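What We Bought, What We Didn't, and What I'd Do With the Leftover Money

Team Bravo, equipment planning report
Written up by Natalie Tapley

So my part of the project was the money. Vibeke and Kibet got to do the fun building stuff, Esther did the cloth tests, and I got a spreadsheet and a login for the school purchasing system (which logs you out every time you go get a snack). I complained a lot back in December, but I ended up liking it way more than I thought I would!

The goal for the whole team was to collect examples of towels being handled, using grippers you hold in your hands. My goal was to figure out what a full two-handed station needs, what to buy first, and what could wait until next year.

The first budget

My first version was a mess. I listed the grippers, the table, and the computer, and I felt very done. Then Mwanaisha, who was our mentor from the robotics lab, read it over and asked where the cables were. And the screws. And the spare finger pads. I had none of that on there - not one line. I went back and walked through a practice session with Kibet and wrote down every single thing we touched, and the list grew to 26 items.

The small stuff is boring but it adds up fast. Cables especially. We have one running off each gripper, and they need enough slack that you can reach across the table without feeling a tug on your wrist. The first ones I ordered were too short and I couldn't return them because Kibet had already cut the ties off. I put $70 in the second budget just for cables and I spent all of it.

Buying vs. making

We got quotes from two suppliers, Sethi and Drokirano. Sethi was cheaper for a full pair of grippers, but if a finger broke you had to buy the whole gripper again. Drokirano cost $200 more for the pair and sold every part separately. I went back and forth on this for like two weeks. Vibeke wanted the cheap ones and a backup set later. I wanted the parts. We finally put it to a vote and the parts won, and we spent the next meeting making a list of which spares to get so nobody could blame me if we ran out of the wrong thing.

What I picked for spares: finger pads, screws, and bushings for the arms. I didn't know what a bushing was before this class. Now I have opinions about them.

For the table and the surround we spent almost nothing. The rails for the frame came from an older class project called Mindberg that got taken apart, and the black curtains were in the theater closet. The towels came from Esther's house. I still gave all of these a line in the budget with a zero next to it, and I think everybody should do that, because the next team might not have a theater closet.

Things I got wrong

I planned for one person per session. You really want two, one on the grippers and one watching the computer, so our scheduling was off and we used the room way more hours than I booked. I also forgot shipping. Twice!

And I didn't plan for storage at all. We had 6 weeks of sessions to save and our drive filled up before the end, so Mwanaisha loaned us one. That goes in next year's budget for real.

Where we are now

The station works with both hands, and the towel work is what we use it for the most. Both of these are from our towel work.

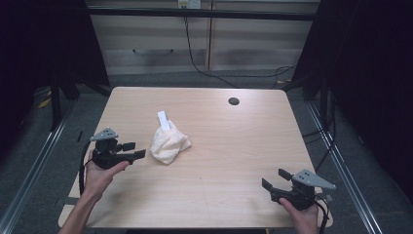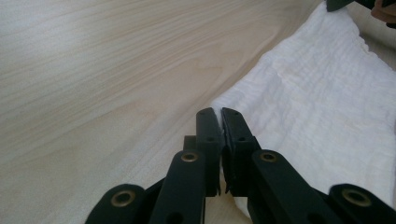

Two grippers over a towel on our table (first photo), and one gripper closed on the edge of the cloth (second photo).

For next year I'm asking for a storage drive, one more set of finger pads, and some kind of cable clips for the table. If there's money after that, Kibet wants a second table, but I told him he has to get his own quotes. The spreadsheet is in the team folder under "budget v4" - please don't use v3, the shipping is missing.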